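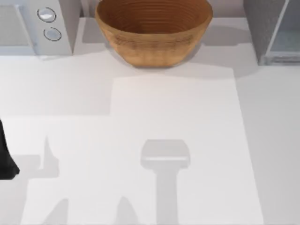
Household Bills & Energy

Pleltcombe Community Help > Household > Electricity > Usage and meters

Electricity use has gone up by a lot but nothing has changed in the flat. What should I check?

Posted by Hazem Ezzat, Tuesday, March 22, 2022

I have a one-bedroom flat in the Horside building and my annual statement has come through. The year before last I used 1,731 units. Last year it says 2,390. I am asking about the units, not the price. I know the price has gone up for everybody.

I live on my own and I work out of the house four days a week, same as before. Heating and hot water are gas. The only electric things are the usual: fridge freezer, washing machine, a microwave and a small electric oven on the worktop, kettle, television, router, lights. The lights are nearly all LED. There is an extractor fan in the bathroom which is on the same switch as the light.

I have had one new thing in that time, a dehumidifier, which I bought when the bedroom wall got damp. It is set to come on by itself when it needs to. I did not think it used much.

I rang Cillik (my supplier) and was told the meter is fine and I should unplug things at night. I have been doing that for two weeks with the microwave and the television and the meter does not look any different to me. The meter is an ordinary one with a row of digits, in the cupboard on the landing with all the others.

Is there a sensible order to check things in? I don't want to pay for an electrician if it is something I can find myself.

Rachid Salem

Start with the statement before you touch anything in the flat. Look at the readings they used at the beginning and end of each year and see whether there is a letter next to them. E usually means estimated. A, C or something similar means somebody read it, either them or you. The statement should have a key. If the first year ended on an estimate that was too low, the units you really used got pushed into the next year, and your use may have hardly changed. Add the two years together and halve them, and see if that looks more normal to you.

If all the readings are real ones, check you are looking at the right meter. In a block with the meters in one cupboard it is quite common for two to be mixed up. Write down the serial number on the meter and compare it with the one on the bill. Then go and turn everything off at your consumer unit and look at the meter again. It should have stopped. On a digital one there is normally a small red light that blinks when power is being used, and that should stop blinking. If it carries on with your main switch off, something that isn't in your flat is on your meter, and that is one for the supplier or the building manager. Tell Horside's management in writing if so. Leave the wiring in the cupboard alone.

If it stops as it should, turn the main switch back on and do the circuits one at a time. Have everything off at first, then put one circuit on, wait 10 minutes, write down what the meter has done, and move to the next. It is boring but you only need to do it once. The fridge will cycle on and off so give the kitchen sockets longer than the rest.

My guess is the dehumidifier. The difference between your two years is 659 units, which comes to a bit under two units a day. A dehumidifier that takes 200 watts and runs for nine hours a day would get you there on its own. "When it needs to" in a damp flat can mean most of the day. Look on the label at the back for the watts.

Things on standby are worth turning off but with modern ones you are talking about very small amounts. Two weeks without a microwave clock will not show on a meter you are reading by eye.

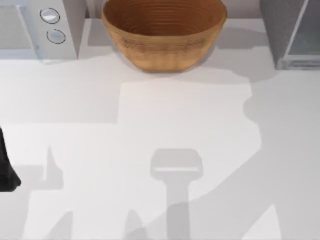 Woven bowl and white appliance on a white worktop.

Younis

Its the fridge. Mine was the same, the seal had gone and it never switched off. Shut a bit of paper in the door and pull it, if it slides out easy you need a new seal. Got mine off the internet and fitted it with a hairdryer to soften it.

Also change supplier, Cillik were useless with me.

Hazem Ezzat

Thanks both. Paper test done on the fridge and the freezer door, it holds all the way round, so I don't think it is that. I am not changing supplier at the moment as there is nothing cheaper to go to.

Rachid, the readings are all marked C, which the key says is customer, and I did send them in myself. Serial number matches. With the main switch off the light on the meter stops. So it is something in here.

The label on the dehumidifier says 230W. I had it set to 45 per cent. It is next to the bed and I had stopped hearing it, but when I paid attention last night it did not go off once before I fell asleep.

Is there a setting that would still keep the wall dry?

Rachid Salem

45 is low for a bedroom. Try 55 or 60 and leave it there for a week. Keep the bedroom door and window shut while it is running, or it will be trying to dry the rest of the flat and the street as well. If it has a timer, set it for the evening and turn it off overnight. Empty the tank and rinse the filter too, a clogged filter makes it run longer for the same result.

Read the meter at the same time each day for that week and write it down. Then do a second week with the dehumidifier unplugged if the wall can stand it. The difference between the two weeks is what the machine costs you.

I would also ask why the wall is damp. If it is an outside wall look for a blocked gutter or a leaking pipe from the flat above. If you rent, report it with photos and keep a copy of what you sent. If it is only condensation, pull the furniture out from the wall a little and put the extractor on after every shower for 30 minutes. Yours goes off with the light, so you would have to leave the light on, but an LED bulb and a small fan use very little in that time.

Once you have the two weeks of readings you can send them to Cillik and ask for the monthly payment to be looked at again. They will often have raised it on the strength of the higher year.

Filed under: electricity, meter readings, high usage, dehumidifier, damp

Contact us | Community rules | © Pleltcombe Community Help | Back to top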